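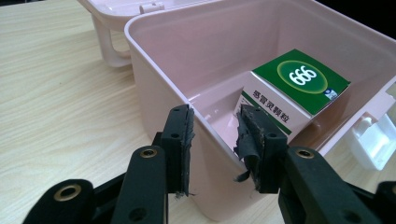 Packing bench, pink storage box with one carton in it.

From: Subbarao Bhat
To: packing-floor list
Subject: Re: gripper work on the kit line

Lụa Quan wrote:
> Two questions from our end of the bench before April. If the grippers do
> the placing, who signs the kit sheet? And what happens to the people now
> on cartons? The Climach notice only says "reassigned", and we would like
> to know to what.

Lụa,

On the sheet: the person at the bench still signs. The Zallwood software logs each pick, but a log entry is no check of the label. You read the name on the carton, compare it with the order line and initial it, same as now. Please don't initial from the screen.

On the jobs: there are four carton positions per shift. Two stay as they are. The other two move to checking and refills, at the same pay grade. I have that in writing from Sundaram and will forward it. Training is on paid time.

Some 4,000 kits went through last quarter by hand. The trial batch is 1,285 kits, and until it is finished I would treat any talk of speed as a guess. A carton leaning on the wall of the box is acceptable if the lid closes without force. If it doesn't, pull the box and note it under "reseat" so we can separate those from label faults.

Pad wear is a maintenance item. Report torn rubber on the fingers at the start of shift - don't trim it yourselves, and don't reach in while the arm is live.

Still open: who covers breaks at the checking position. I have asked for a relief person and have no answer yet. If your crew has a preference on rotation, send it to the list before the Pastadon roster is drawn up.

Subbarao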